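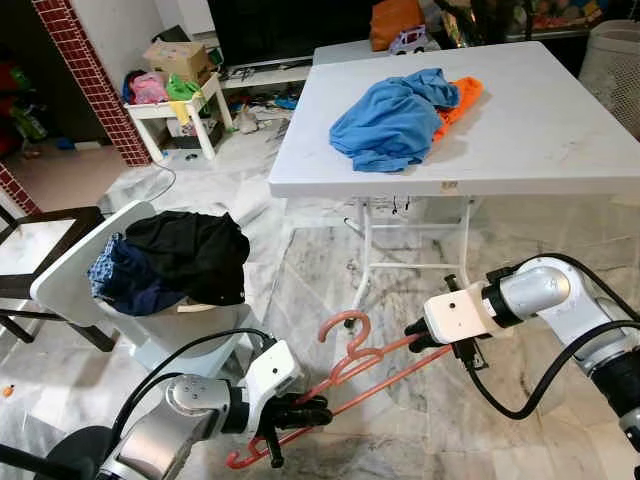
How Do You Pick the Right Fingers for a Robot?

Try this. Put on a pair of big winter mittens and pick up one sock. Now try a coin. Now try a coat hanger! Your hands are still your hands, but everything just got a lot harder.

Robot builders think about this all the time. The part of a robot that grabs things is called a gripper, and there are many kinds. Some have two fingers that pinch. Some have three or more. Some use suction, like a tiny vacuum cleaner, and they are great at lifting flat, smooth boxes. Give one a fuzzy sweater, though, and the air leaks right through the cloth.

Hard things and floppy things

A plastic hanger is stiff. Grab one end and the other end comes along for the ride. The tricky part is its shape, with a long bar and a curly hook that loves to catch on other hangers.

Cloth is a whole different puzzle. Pick up a shirt by the sleeve and the rest flops into a new shape - and it will flop a different way next time. A robot can't just memorize where everything is. It has to look again and again.

Two fingers, one pinch

For laundry, a simple pinch works surprisingly well. The fingers come down on each side of a fold and squeeze. Squeeze too softly and the cloth slides out. Squeeze too hard and you might grab the table too! 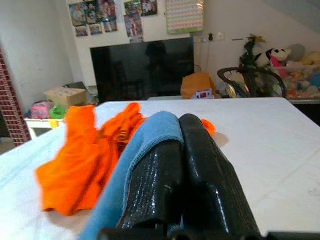 A camera close to the fingers helps a lot with this. A camera up high sees the whole table, but the robot's own arms can get in the way. A camera near the gripper sees the little wrinkles up close. Many robots use both.

What makes a test fair?

Say you want to compare two grippers, and we'll call them Brutora and Plirkora. You would give them the same cloth, the same table and the same number of tries. Ten tries is a start, but 500 is better, and 1,000 is better still. Write down the misses as well as the grabs. Misses are full of clues!

Try it at home

Pinch a dish towel with two spoons, then with two pencils, then with kitchen tongs. Which one drops it the most?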